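Break Area Kitchen Check, Watenlow Building, Room 34
Checked by: Ardalan Shirazi
Date: 16th September
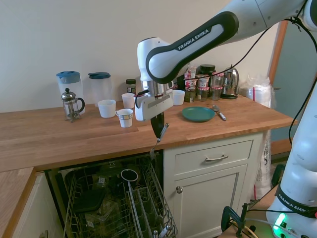
Items are marked OK, FIX or WATCH. Comments go under the item. Anything marked FIX stays on the list until someone initials it.

1. Counter surface
OK. Butcher block, oiled in July. No splits along the front edge. Keep wet dishes off the bare wood overnight and put a towel under them.

2. Items near the counter edge
WATCH. The mug with the blue and beige band was close to the edge on the dishwasher side. Cups waiting to be loaded should stand at least a hand's width back.

3. Glass items
OK. The French press stays on the left side in front of the pitchers. Check the glass for chips before each use and push the plunger down slowly. Spare glass is on order from Zurenik, order 501.

4. Pitchers
OK. Both lids fit. The one with the light blue lid is for water. The one with the teal lid is for iced tea and gets emptied on Fridays. Wash both by hand. The lids warp on the hot cycle.

5. Dishwasher door
FIX. The door drops the last few inches when let go. Hold it with one hand until it is all the way down. Hinge spring reported to building services. Do not leave the door open when you walk away from the counter, it sits right at shin height.
Initials: ____

6. Loading silverware
WATCH. Forks go in with tines down. Sharp knives are washed by hand and never go in the basket. Last month two paring knives were found in there with the points up.

7. Plates and loose silverware on the counter
WATCH. The teal plate and a spoon were still out on the right. Used items should go straight into the machine if it is open. If it is running, stack them in the sink.

8. Jars and canister at the back
OK. Lids closed. The small jars with the red-and-white checkered lids are stacked, please keep the stack low. Check dates on anything already opened. Jars from the Trovalthorpe gift box belong to everyone, but label the lid with the day you open one.

9. Wall behind counter
OK. Wiped down. No stains or peeling paint.

10. Floor in front of dishwasher
OK at time of check. Mat is flat and the corners are taped. Replace the tape when it starts to curl.

11. Detergent
OK. 17 tablets left in the tub under the sink. Reorder at 8. Child lock on that cabinet still works.

12. First aid box
FIX. Burn gel is out of date. Khúc supplies the refills, so add it to the next order.
Initials: ____

Open from the last check: light over the sink, still flickering. New tube is in the supply closet.

Signed: A. Shirazi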